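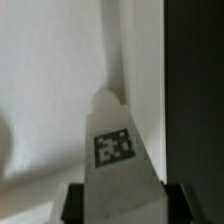 A square tag with a thick black border and blocks of black and white inside.

Secret Squares: how a black and white pattern can say a number

By Ludmila Kuruc, for the young readers' pages of the Hokarness library

Have you ever seen a small square, printed in black and white, which looks like a broken chessboard? Some of these squares are called tags or markers. The pattern inside looks like somebody dropped the blocks without thinking, but every block has its place. The square is a kind of name badge, and the name on it is usually a number.

You and I read a number by its shapes. We know that 8 has two loops and 7 has a sharp corner. A computer can learn to read such shapes too, but it is more work, and when the picture is blurred an 8 can look very much like a 3. A block is easier. It is black or it is white, and there are only these two answers.

What the border is for

Look at a tag from the outside to the inside. First there is a white edge. Then comes a black border, which goes all the way round like the wall of a castle. The white edge helps the black border to show, even when the thing behind it is dark.

The border is the part which the computer looks for first. It searches the whole photograph for a dark shape with four straight sides and four corners. When it has found one, it says to itself: maybe there is a message in this one.

Inside the border is the grid. Imagine lines drawn across and down, like on the paper in your maths book. Each little box of the grid is called a cell, and each cell is black or white. If two white cells are next to each other, you see one bigger white block, so it is sometimes hard to see where one cell stops and the next begins. The computer knows how many cells there must be in each row, and so it can work this out.

How to write a number with only two colours

Now we will do some counting. Draw five boxes in one row. Under the boxes, write these numbers from left to right:

16, 8, 4, 2, 1

A white box means "add my number". A black box means "leave my number out".

Let us try it. The boxes are white, black, black, white, black. We add 16 and 2, and the answer is 18.

Another one: white, white, white, white, black. We add 16, 8, 4 and 2. The answer is 30.

With five boxes you can write every number from 0 to 31. If you want a bigger number, you put more boxes on the left, and each new one is worth double the one before. To write 815 you need ten boxes. To write 2651 you need twelve. Ask somebody at home to check it with you, it is a good puzzle for a rainy Thursday!

This way of counting is called binary. Real tags often mix up the order of the cells, or use a list of patterns which were chosen in advance, so you cannot always read them with our five boxes. But the idea of two colours is the same.
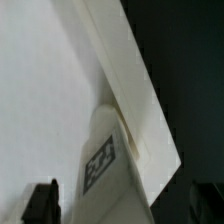 What happens when a square is crooked? Take a book and hold it flat in front of your eyes. Now turn one side away from you. The cover is still a rectangle, you know this very well, but what you see is a leaning shape, with one side shorter than the other. Your brain corrects it for you and you do not even notice.

The computer must do the same job with sums. It finds the four corners of the leaning shape and it calculates how the square would look from the front. Then it can read the cells. It can also tell from the corners which way the tag is leaning and, if it knows the real size of the tag, how far away it is.

And if the tag is upside down? For this, the people who design the patterns must be careful. A good pattern looks different each time you give it a quarter turn, so there is only one way up which is correct. A plain white square in the middle would be a very bad pattern, as it looks the same from all four sides.

They also try to make every pattern quite different from all the others. Then, if one cell is dirty or blurred, the computer can often still find the right one in its list. When we misread one letter in "elephxnt" we do it in the same way.

Make your own secret squares

You need: squared paper, a black felt pen, a ruler and a friend.

1. Draw a square which is six boxes wide and six boxes high.
2. Colour all the boxes around the outside black. This is your border, and inside it you have four rows of four cells.
3. Colour some of the inside cells black. Leave the others white.
4. Turn the paper a quarter turn, and again, and again. Does the pattern look different every time? If not, change one cell and try again.
5. Make four or five different tags. Write a list with a small copy of each tag and a word next to it, for example "garden", "biscuit" or "come quickly".
6. Give a copy of the list to your friend.

Now hold up a tag from the other end of the room and let your friend find the word. Try it also with the paper leaning back, or turned to one side. My neighbour Bülent Kaplan played it with his two daughters, and they could read the tags from the far end of the garden – but only those with big cells.

Words to remember

Border: the black edge around the pattern.
Cell: one small box of the grid.
Grid: rows of boxes, like on squared paper.
Binary: counting with only two signs, for example black and white.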